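Speaker notes: Washing Up for 262
Regional meetup for community kitchens, Woltville

Okay, hi everyone. Can you hear me in the back? (Wait for a nod.) I run the kitchen side of the Skamel supper club, and I've got 15 minutes to talk about dishes. I know, the glamour! But ask anyone who has quit a community kitchen why they left, and I bet the sink comes up before the cooking does.

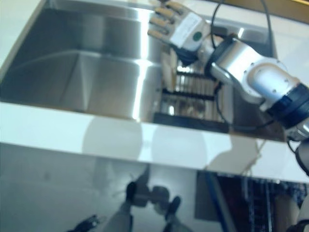
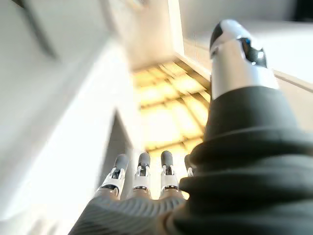 So let me go back to September, our first big supper. We had 262 plates out, one person washing, and me running around with a tray of cobbler telling everybody it was going great. It was not going great. We locked up at ten past one in the morning and I went home with my sleeves soaked to the shoulder.

The food was good, by the way. I had planned that menu for weeks. The dishes got one line on my sheet, and the line said "dishes."

(Pause. People usually laugh here. If they don't, keep moving.)

First thing we changed was scraping. We used to scrape at the sink, so whoever was washing spent half the night fishing out rice. Now there's a scraping table by the dining room door with a bin, a rubber spatula and a tub of soapy water for the forks. Guests do it themselves if you put the table where they have to walk past it. Put it around a corner and they'll stack everything on the piano. Ask me how I know.

Second thing, soak early. Pans go in the minute they're empty, even if dinner is still being served. Baked cheese, oatmeal, anything with egg: egg wants cold water first, because hot water cooks it right onto the pan. Starch is the same deal. I grew up doing it the other way around and I'm still a little mad about it.

Third, shifts. We do 29 minutes on and then you swap. Why 29? The kitchen timer we bought sticks at 30. It works, so we kept it. People will happily sign up for half an hour of washing (they will not sign up for "the evening").

Change the water more than you think. If you can't see the bottom, dump it. We had one guy who treated a sink of water like an heirloom.

Air dry if you have the room! We bought 7 secondhand racks from the Karppinen bakery when they closed their back kitchen, best money we ever spent. Towels get damp after a dozen plates and then you're just moving the wet around.

(If time is short, skip to the handout.)

Quick word on gloves: buy two sizes. Everybody buys medium. Half your crew will hate medium.

The Flusunton group tried all this in their church basement with a much smaller sink than ours, and they ended up washing in two rounds, glasses before dessert and plates after. I'd copy that if you're tight on space.

Handouts are by the coffee. Questions? I'll take the one about dishwashers first, I know it's coming.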